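Getting Started with Robot Data Tools
Handout for Week 2: Looking at a Hand-Held Gripper Kit Before You Buy

Welcome back, everybody, and thank you for the lively talk at the end of last week's class (I went home with a whole page of your questions, and I have tried to work most of them in here). We said we would spend this session on one product and take our time over it, so please read this handout slowly, with a cup of something next to you, and write in the margins.

The product is the Riditow hand-held gripper kit, which our department has on loan from Hirley through February. For those who missed the first session, a kit of this type lets a person do a chore by hand, using the same sort of fingers a robot arm would have, while a wide camera records everything from the gripper's point of view. Later on the recordings are used to teach an arm. The quoted price for the full kit is $3,867, and I would like you to keep that number in mind as you read, because a good review always comes back to what a buyer gets for the money.

1. The fingers

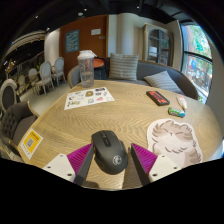

The ribbed fins are the part you will hear the sales people talk about most, and I do think they deserve some of the fuss. A soft fin gives a little when it meets a curved object, so the load spreads along the pad and doesn't all land on one spot. A computer mouse is a lovely test for this! It is rounded on top, it is narrower in some places than others, and most of us know without thinking how it ought to be picked up. Try your approach from more than one side before you settle on a grip, and notice how your wrist wants to turn.

The white plates at the base of the fingers carry small screw holes. When you review any kit, ask the seller which parts can be swapped at your own bench and which have to go back to the shop. Hirley's answer to me was that fins can be changed by the user and the camera housing can't. I would want that in writing.

2. The view

Wide lenses bend straight lines, and beginners often worry that something is broken when a table rim looks like the edge of a bowl. It's fine. What you do want to check is whether both fingertips stay in view through the whole motion, from fully open to fully closed, and whether the object is still easy to make out once you have hold of it. A background with furniture, windows and everyday clutter is welcome too, for an arm that has only ever met bare tables tends to have a hard time in a real room.
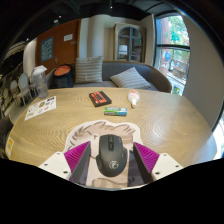

Next, please think about how long a person can comfortably do this. I asked for 21 short takes in one sitting when I tried the kit at home on a Sunday, and by the last few my thumb was complaining and my starts were getting sloppy. The weight feels like nothing in the first minute. Put this in your review, with your own hand size noted, since a kit that suits my hands may not suit yours at all.

3. The service plan

Strömberg, who handle support for the kit, offer a plan with two levels. The basic one covers repairs. The fuller one adds a check of your recordings, where they send back the takes they think are unusable and say why. I found their notes on my takes kind and quite useful, though slow to arrive. The Bostdale kit, which we will look at next, comes with no such service but has a much better printed manual, and I know some of you would happily trade one for the other.

For next time

Write a review of one page, two at the very most. Say who you are buying for (a school lab, a small shop, yourself) and what chore you would start with. Tell me one thing you would ask Hirley to change. Pencil is fine, sketches are very welcome, and if you'd like another turn with the kit, the sign-up sheet is on the door of the lab.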